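Rerkix Bench Station – Set-up and Operating Guide

Section 6. Recording Demonstrations for a New Task

6.1 Purpose of this section

This section describes how an operator prepares the bench, records a set of demonstrations, and submits them for training. It applies to the two-arm Rerkix station with leader handles, one camera at each wrist, and one camera at chest height. Stations fitted with a single arm are covered in Section 9.

A demonstration is one complete performance of a task, guided by the operator through the leader handles and stored with all camera views and joint readings. The Flavau training service accepts a task when 200 demonstrations have passed review. Sets smaller than this may be uploaded and stored but will not be placed in the training queue.

Calibration (Section 4) and the camera check (Section 5) must be completed before any step below is attempted. If either arm has been unbolted or moved since the last calibration, repeat Section 4 in full.

6.2 Before the session

1. Open the task sheet in the Naciri console and read it through to the end. The sheet states the target object, the start position, the end position, and the objects that are to remain on the bench as background.

2. Confirm that the task name on the sheet matches the name shown in the upper bar of the console. Demonstrations saved under the wrong name cannot be moved by the operator and must be reassigned by the Selstead support desk.

3. Check free storage. A full session requires 40 gigabytes on the local drive. The console will permit a session to start with less, but recording stops without a sound signal when the drive is full.

4. Set the room lights to their normal working level and close any blinds. Lighting should stay the same within a block of demonstrations. It may be changed between blocks, and the task sheet will say so where this is wanted.

5. Release both emergency stops and wait for the status light on each arm to turn steady.

CAUTION: Keep hands, sleeves, and lanyards outside the marked bench area whenever the status lights are on. Objects may be placed or moved by hand only while the arms are paused.

6.3 Arranging the bench

The example task used in this section is "tape roll, rack to tray." The operator guides one gripper to a roll of tape lying in a wire dish rack, lifts it clear of the rack, and sets it down in an open cardboard tray. Other objects stay on the bench throughout. They are part of the task, and the learning system is expected to leave them alone.

6. Place the dish rack in front of the operator position with its rear rail parallel to the wall. The rack should sit flat. Rock it gently by one corner to check.

7. Place the cardboard tray to the right of the rack, close enough that the gripper does not have to cross open bench for any great distance. The tray must be empty at the start of every demonstration.

8. Lay the tape roll flat on the rods of the rack. Do not stand it on edge unless the task sheet calls for it. A roll on edge is a separate task with its own name.

9. Set out the background objects. They may stand beside or behind the rack and tray, but must not lie in the direct line between them.

10. Gather any loose cord toward the wall. Cords may remain in view of the cameras, provided that no loop reaches into the tray or over the rack.

11. Compare the bench with both live views in the console before going further.

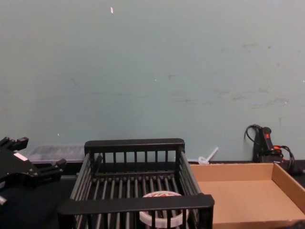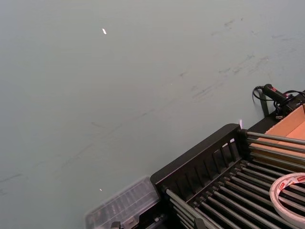

Tape roll in the rack, tray empty: chest camera first, wrist camera second.

12. If the target object cannot be found in the wrist view, move the gripper to a different start position and look again. The target does not have to be whole in the wrist view at the start. It is enough that part of it can be seen and that the chest view shows where it lies.

13. Press Save Layout. The console stores one still from each camera as the reference for the block.

NOTE: Small marks and scuffs on the bench top and wall do not need to be cleaned off before recording. Spills, dust, and adhesive residue on the gripper fingers do. Wipe the fingers with a dry cloth while the arms are paused.

6.4 Recording one demonstration

14. Take hold of both leader handles and bring the arms to the start position. The console displays Ready when both arms are within tolerance.

15. Press the left foot pedal once. A single tone marks the start of recording.

16. Guide the working gripper to the tape roll at an even pace. Approach from above, with the fingers open wider than the rim of the roll.

17. Lower one finger into the open center of the roll and keep the other outside the rim. Close until the grip force bar turns green. Do not squeeze beyond this point, as a soft core may be crushed.

18. Lift straight up until the roll is above the top rail of the rack. Travel sideways only after the roll is clear.

19. Move across to the tray, lower the roll until it touches the floor of the tray, and open the fingers. Do not drop the roll from a height.

20. Return the gripper to the start position and press the left pedal again. Two tones mark the end of recording.

21. Select Keep or Discard on the console. The choice must be made before the next demonstration can begin.

A typical demonstration of this task lasts 18 seconds. The console will flag any recording that runs to more than twice that length. A flagged recording is not rejected automatically – the reviewer decides – but a block with many flags is usually a sign that the operator is tired or that the layout is awkward.

The idle arm should be left at rest, to one side of the work. It is acceptable for part of the idle arm to appear in the chest view. It should not be moved in and out of view during a demonstration, as the learning system may treat the movement as part of the task.

6.5 Which demonstrations to keep

Keep a demonstration when the roll ends flat inside the tray and no background object has been displaced. Small corrections along the way are welcome. If the fingers miss on the first attempt and the operator adjusts and grips correctly, the recording shows the system how to recover and should be kept.

Discard a demonstration when any of the following applies:

– The roll was touched by hand after the start tone.
– The rack was dragged or tipped.
– A cord was caught by the gripper.
– Either arm stopped on a force limit.
– The operator paused for a conversation or left the handles.
– A person other than the operator reached into the bench area.

Operators are asked not to discard a recording only for appearing slow or untidy. A set made up entirely of perfect passes tends to produce a policy that fails at the first small error.

6.6 Changing the layout between blocks

Demonstrations are recorded in blocks of eight. After each block, pause the arms and change the layout as follows.

22. Move the tape roll to a different part of the rack floor. Over the full session, the roll should have rested near each side and near the front and back.

23. Turn the roll so that any printing on it faces another way.

24. Shift the tray slightly toward or away from the rack. Keep it on the same side unless the task sheet lists a left-hand version.

25. Exchange the positions of two background objects, or remove one and bring in another from the approved bin.

26. Press Save Layout again. If this is omitted, the console compares the new block against the old reference and marks every demonstration in it as disturbed.

NOTE: The rack itself should be moved only when the task sheet instructs it. A change of rack position requires a new reach check, described in Section 5.

6.7 Rest periods

Operators should leave the handles for a few minutes after every second block. Fatigue shows in the recordings as short, jerky corrections near the moment of grip, and these are difficult to remove afterward. The console keeps the session open while the arms are paused, and no work is lost.

6.8 Ending the session and uploading

27. Bring both arms to the park position and press both emergency stops.

28. In the console, open Session Review. Play back the first and last demonstration of each block in all camera views. Look for a blurred lens, a frozen view, or a camera that has slipped on its mount.

29. Enter any remarks in the notes field. State plainly what was changed and in which block. Remarks such as "same as before" are of no use to the reviewer.

30. Press Upload. Leave the station powered until the console shows Transfer Complete.

31. Return the target object and background objects to the bin marked for the task. The same roll should be used for the whole set where possible. If it has to be replaced, record the replacement in the notes field.

CAUTION: Do not unplug a camera while a transfer is in progress. The station writes its camera settings at the end of the upload, and an interrupted write will require a new camera check.

6.9 Common faults

Console does not show Ready. One of the arms is outside the start tolerance. Release the handles, press Home, and take hold again.

Grip force bar stays gray. The force reading has been lost. Pause the arms, check the connector at the wrist, and resume. Discard the demonstration in progress.

Roll slips while being lifted. Check the fingers for residue and the finger pads for wear. Replacement pads are listed in Section 11.

Wrist view and chest view are out of step. Close the session, restart the console, and record one trial demonstration. If the delay remains, contact the Selstead support desk and quote the session code shown in the lower bar.

Uploaded set shows fewer demonstrations than were kept. Review may still be in progress. The total is updated once each night, and the operator should wait until the following morning before reporting a shortfall.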